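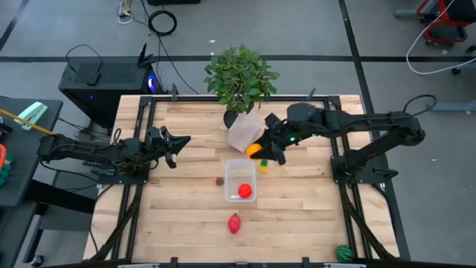
7 Sep 2025

Sorting day, as threatened. I said in December that I would deal with the small things before another year went by, and I have now dealt with them to the extent of spreading them out where I can see them, which Lindalva says counts as starting. Lindalva is generous because they are not her things.

The trouble with small things is that each one has a perfectly good case. Take the toy pepper, yellow-green, no meal in it. I have picked it up and put it down more often than I have any real vegetable this week. Same with the strawberry, which is tiny and which I would step on within the hour if it lived on a floor. Then there is the red one. Viola says plum. Amedeo says mango, and has said it twice, the second time louder. I have written FRUIT, RED on my list and moved on.

The clear container was supposed to settle everything. My theory was that if I could see into the box I would stop losing things in it. So far it has the red ball and a small white something in the corner, and I can see both of them very well, and I still don't know what the white thing is. I have left it. It has seniority.

The orange ball is the only object all day about which there has been no argument. It is a ball, it is orange, it goes with the other ball. Except that Morena called at lunch and wanted to know why balls should go with balls. Her system is by who would miss it. I asked who would miss the pepper and there was a long pause, then she said she had something on the stove.

Then the plant. The plant is not a small thing and was never on the list, but it has got itself onto the table and now has to be considered. Cosimo brought it, still in its paper bag, pinkish or beige depending on how you feel about it, and the bag has slid halfway off the pot like a bathrobe. I keep meaning to take it off properly. Then I think the bag is nicer than the pot, and then I think about watering it with the bag on, and then I make coffee. It has rounded leaves, a great many of them, and looks healthier than anyone else who was here today. Cosimo says not to fuss over it. He says this about everything, including his knee.

Spent part of the afternoon with the Ravero catalog, looking at boxes. They sell one with 48 compartments. I got quite excited and then tried to picture myself deciding between compartment 40 and compartment 41, for life, over a strawberry. There is a smaller one with 11, an odd number of holes to put in anything, and it costs more. Closed the catalog. Opened it again after supper. Closed it.

Viola's advice was to put the lot in a bag and see if I ask for any of it. I told her that was how we lost the corkscrew. She said the corkscrew was Amedeo. Amedeo was in the room for this and studied the ceiling with real interest.

State of things at bedtime, for the record:

Balls - stay together, Morena overruled.
Pepper and strawberry - kitchen, on probation.
FRUIT, RED - goes where the pepper goes, whatever it is.
White thing - no change.
Plant - windowsill, tomorrow, with or without bag.

I had hoped to get on to the drawer under the phone as well, but that drawer has a hundred things in it and a smell of old batteries, and I was tired. It can have next weekend. Lindalva has offered to come over and be firm with me. I said yes before remembering that the last time she was firm I had to buy back my own lamp from the Tresance street sale, and she helped me carry it home.

Must ring Cosimo about the knee. Also milk.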